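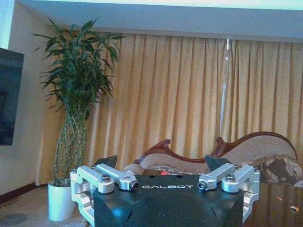 Petit truc rouge qui brille : comment dormir à côté ?

Raíssa Meireles
Bonjour, j'ai dans la pièce un petit machin rouge orangé qui luit. De jour, c'est charmant. La nuit, lumière éteinte, j'ai l'impression de dormir dans une chambre noire de photographe. Je l'ai retourné contre le mur, et maintenant c'est le mur qui est rouge. Impossible de l'éteindre sans tout débrancher. Des idées qui ne ruinent pas le meuble ?

Sadao Ikeda
Dormez sur l'autre côté.

Ankica Golob
Du vernis à ongles foncé si c'est un voyant, deux couches, avec 20 minutes de séchage entre les deux. Évitez l'adhésif d'électricien : au bout de 5 mois il glisse et laisse une colle que même mon beau-frère n'a pas su nettoyer, et pourtant il a un avis sur tout. Si ça chauffe, ne couvrez rien du tout et branchez l'ensemble sur une prise à interrupteur.

Natanael Rangel
D'accord pour la prise à interrupteur. J'en ai mis une en mai, je l'éteins en me couchant. Par contre vérifiez ce qu'il y a d'autre dessus, j'ai coupé la box pendant 2 nuits et ma fille m'en parle encore. Le vernis, j'ai essayé aussi : ça fait un rouge plus sombre, à peine moins inquiétant.

Contact | © 2018 Furkari | Haut de page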